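Brundevville Institute of Technology
Department of Automation
Learning from Demonstration: Handout 6

Gathering examples with soft materials

1. Purpose of the session

Students will record examples of cloth handling for use in training a learning system. Rigid objects were covered in Handout 5. Cloth requires separate treatment: its shape changes whenever it is touched, and two starting positions are seldom alike.

2. What counts as an example

An example runs from the first movement of the hands to their return to rest. It comprises the views from all cameras, the opening of each gripper and the position of each gripper over time. A recording that lacks any of these is to be rejected.

The Lahlou set, used in the coursework, holds 1,274 recordings, of which 178 were rejected on review and are kept in a separate folder. Students should study both groups before attending.

3. Conduct of the work

Each pair will record 30 examples. The cloth is to be crumpled afresh before every attempt. Operators should work at an even pace and avoid regrasping without need, as hesitation will be learned along with the task. Failed grasps that are then corrected may be kept, provided that they are labelled as such.

4. Views of the work
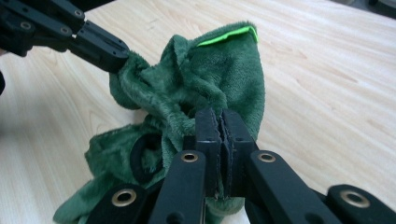
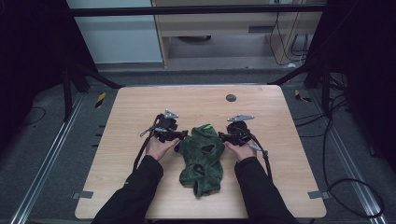
Green cloth between two grippers: close view, then the view over the table.

Page 609

5. Written work

Compare what can be learned from each view. State which would better show whether fabric is held in the jaws, and which would better show where the hands are in relation to the table. Submit one side of A4 through the Nirkham portal.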